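Troncoso Opens Its Doors to Old Wagons, and You're Invited

For immediate release

Hi, I'm Lensa Gebretsadik, and I've been in love with big old station wagons since I was small enough to ride in the rear-facing seat of one (backward, waving at truckers, no regrets). So you can imagine how happy I am to be writing this one! Troncoso, the shop I run with my business partner Sebastián Jara, is putting on its first Wagon Month this August, and we've got 70 cars signed up already.

If you don't know us, we restore and look after American family cars from the fifties through the eighties. Plenty of places will do you a muscle car. We've always been the ones with a nine-passenger wagon up on the lift and fake wood paneling laid out all over the back room, and over the years people have driven some very long ways to find us.

Wagon Month runs all through August, with cars on our lot every morning from 9 until noon. Walk around, talk to the owners, sit in the back if they let you (most of them will, they're dying to be asked). It's free to get in and there's parking for 200 cars in the field behind us. Please don't park on the grass strip out front. Our neighbor just reseeded it.

We're also using the month to introduce Sturkitz, our new line of reproduction tailgate parts. Anybody who owns one of these cars knows the tailgate is where the heartbreak lives. The window tracks rust, the seals go hard, and then you're at a swap meet paying too much for somebody else's rusty tracks. Sebastián spent most of two winters measuring good originals and drawing everything up, and Lorkitz, who handle our stamping, have now run the first batch of 700 track sets. A full set with seals and hardware is $1,235, and you can order at our counter starting in August.

"I've put back together so many tailgates with parts I wasn't proud of," Sebastián told me when I said I needed a quote from him. "These ones go in the way they're supposed to. I only had to swear once, and that was at the old bolts."
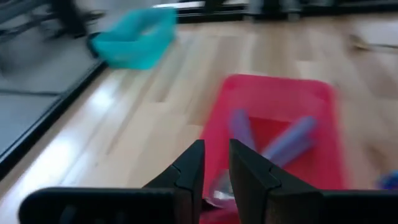

The first car to get a full set is our own shop wagon, which we call Serum because the paint was a weird pale yellow when we bought her. She's dark green now, but the name stuck. She'll be parked by the office door all month, and I'll be running the tailgate window up and down for anyone who wants to see it go. I've been doing it for weeks and I'm still not tired of it!

A few practical things. Owners who want to show a car can still get in, and there's no judging, no trophies and no rule about rust. Drivers and projects are every bit as welcome as the shiny ones. Club groups should call ahead so we can park you together. Dogs are fine on a leash. Coffee is on us until the pot runs out, and after that the diner across the road opens early.

Press folks who'd like a ride in Serum or some time with Sebastián should call the shop and ask for me. Afternoons are best, once the lot has cleared out and I can hear the phone.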